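Tudel G2 parallel gripper, wipe-down kit (bathroom cell)
Pads, plates, screws and the sim model. Ships from the Bustgate warehouse. 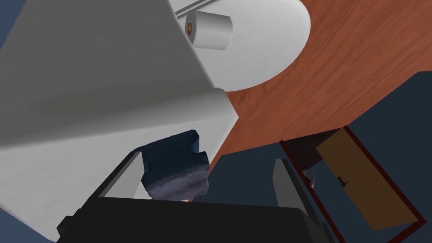

What's in the box

Two finger plates, light gray, left and right. NOT interchangeable, check the stamp on the back
Pad set, four pads
Screws, 18 mm, bag of eight (old kits had 22 mm, don't use those, they bottom out)
Thread lock, small tube
Sim model download for the Gistora scene pack. Toilet, paper roll and door are already in the scene, you only add the gripper

Fits

Tudel G2 and G2 Long. Older G1 body needs the Lüthi adapter, sold seperately. Not for suction heads.

Set up

Power off at the cabinet. Plates on loose, close the jaws by hand, then tighten. If you tighten first the tips won't meet square and the cloth walks out sideways on the first curved surface.
Grip force 30 N for cloth, go lower for sponge. Start low, bump it up only if it slips.
Zero the jaws with nothing in them. Then load the cloth and save that width as its own preset.
In sim: same plate, same force, same preset name. Most calls we get are a preset named one thing in sim and another thing on the arm.

Wrist angle
Steep tilts around the bowl are fine. Watch the wrist cable on the far side, leave slack. Run the path once at slow speed, no cloth, before you let it go.

Looking after it

Wipe the jaws down end of every shift. Bathroom cleaner gets in the slide and dries sticky.
Pads: swap when the ribs are flat. Both sides together.
Slide: one drop of light oil a week, wipe off the extra. No spray grease!!
Re-zero after any pad change, people forget this one.

Common faults

Jaw stalls half way: dirt in slide, clean before you order a motor
Cloth drops on lift: pads worn or force to low
Error 83: finger encoder lost its zero, power cycle and re-zero. Comes back right away, send it in

Repairs

Yutong Zou does the bench work, Libor Beneš does phone and parts. Phones open till noon on Wednesday, all day otherwise. Put the serial number in the subject line please. Take the plates off before shipping, keep the screws.

Stock: kits in, G2 Long plates back in January.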